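Demonstration gathering (robot learning)
Reading time: 2 min
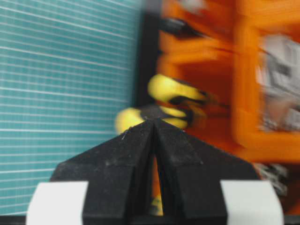 Overview

Demonstration gathering is the work of recording examples of a task so that a learning system can copy it. In robot handling, an example usually consists of pictures from one or more cameras, the positions of the joints and the opening of the gripper, all stored against a common clock. A single recording, from the start of the task to its end, is called an episode.

Methods

Most examples are made by a person steering the arm. The operator may hold a smaller copy of it, known as a leader arm, or use a hand controller. In a third method the operator pushes the arm itself through the motion, though hands and sleeves then tend to show up in the pictures.

A camera at the wrist gives a close view of the fingertips and whatever lies near them. Fast wrist movement blurs the background, while the fingers, which travel with the camera, stay fairly sharp. Some teams drop blurred stretches. Others keep them, as the finished system will meet the same blur when it runs.

Choice of tasks

Sorting and tidying tasks are common. Screwdrivers, small metal parts and divided organisers are cheap to buy and hard enough to be useful: handles roll, and compartment walls leave little room for the fingers. A gridded cutting mat is often laid beside the organiser, and operators use its lines to vary the starting positions.

The Tarudgate notes

Bożena Zalewska and Bronisława Chmielewska set out a working routine in the Tarudgate notes, written for operators at the Skotow workshop. Each operator records for around 9 minutes and then changes places with a partner. Layouts are altered after every five episodes. Failed grasps are kept if the operator recovers within two tries – otherwise the episode is marked and set aside.

A later revision, dated June, added a rule on pace. Operators had been slowing down before each grasp, and systems trained on their episodes paused in the same place.

Labelling

Episodes are given a short written instruction, such as "put the screwdriver in the middle tray". The Tarnier format allows three wordings for each episode. The older Higuchi format allows only one, and files converted from it normally leave the other two fields blank.

Filed under: Robot learning | Data collection | Handling and grasping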